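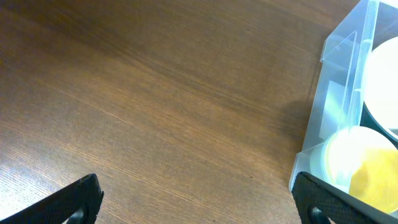 Brown tabletop with the glare in the lower left corner, clear plastic container on the right

Pale shine on one part of a wood table, is it the finish or just the light?
Posted by Corina Aebischer in Furniture & Floors

Hello everyone, I hope somebody here has more patience with old furniture than my husband does! We bought a big brown table from a neighbor in December for $300, and it has turned into my favorite thing in the house. We eat on it, I sort beans and buttons on it, and my daughter does all her homework there. The grain is very fine and close together, with darker brown streaks and lighter tan ones, and it has a soft sheen toward the middle that I would love to keep.

What bothers me is the pale area you can see in the corner. When the sun comes in it goes almost white and the little grain lines stand out like threads. In the evening with the lamp on I can't find it half the time, and then the next morning I'm sure it's there again. I also think one part of the top feels a touch rougher than the rest when I run my hand over it, but I may be talking myself into that.

The neighbor thought it had been oiled at some point but couldn't tell me with what. A furniture place in town quoted me $880 to strip and refinish the whole top, and I nearly fell off my chair. My sister swears by a bottle of Laststead polish and wants me to simply pour it on. Before I do anything silly, how do I find out whether this is a worn finish or only a reflection? And if it is worn, can an ordinary person fix it at home without making the rest look bad?

Thank you for reading all this, I know I go on.

Benedikt Seidel

Hi Corina, what a nice table, and please don't spend the $880 yet!

A photo won't settle it, I'm afraid. Bright light hitting a slightly glossy top at a low angle will wash the color out in exactly that way, and the grain shows up as thin light lines because each tiny ridge catches it. A worn or dried-out finish can look quite similar. So you'll want to test the table itself, and luckily that costs you nothing.

Start by closing the curtains in the daytime and looking at the corner from two or three sides. If the pale area slides along the wood as you move your head, it's a reflection. If it stays put, it belongs to the table. Clear everything off first, containers included, so you can get your eye right down level with the surface.

Next, put one drop of water on the pale part and one on the middle where you like the sheen. Give them 4 minutes and wipe them up. If the water beads in both places, the finish is still doing its job. If it soaks in and leaves a dark spot in the corner only, the finish is thin there. The dark spot should fade as it dries, so don't panic (I did, the first time, and went at it with a hair dryer).

If it turns out thin and the top really was oiled, wash it with a barely damp cloth and let it dry overnight. Then rub the rough part very lightly with 500 grit paper, always along the grain. Your grain lines are so fine that scratches going across them would show. Wipe off the dust, put on a thin coat of oil with a lint-free rag, wait a quarter of an hour and wipe off every bit that hasn't gone in. Try it on the underside first and let that dry completely before you judge the color. Spread the rag out flat outdoors to dry when you're done, never balled up in the trash, as oily rags can heat up and catch fire.

I would do the whole top in the end and not only the corner, or you may trade a pale patch for a dark one. It's an afternoon's work and rather a pleasant one with the radio on.

Annelore Petersen

Just put a walnut on it! Break it in half and rub. Worked on my mother's sideboard. I use Alura wax on everything else and never had a problem.

Heike Diekmann

I agree with nearly all of what Benedikt wrote, and would add a word about your sister's polish. Read the label and check for silicone before it goes anywhere near the wood. Silicone polishes look lovely for a week or two, but they make it very hard for oil or varnish to take later on, and a refinisher will charge you extra for the trouble. The walnut trick does hide small scratches, but it won't do a thing for a dry area, and I'd skip it if anybody with a nut allergy eats at your table.

Also, if the water beads everywhere and the shine moves when you move, please leave the table alone and hang a thin curtain. I sanded a perfectly good desk once over a window reflection, and I still have the desk, and it still has the dip.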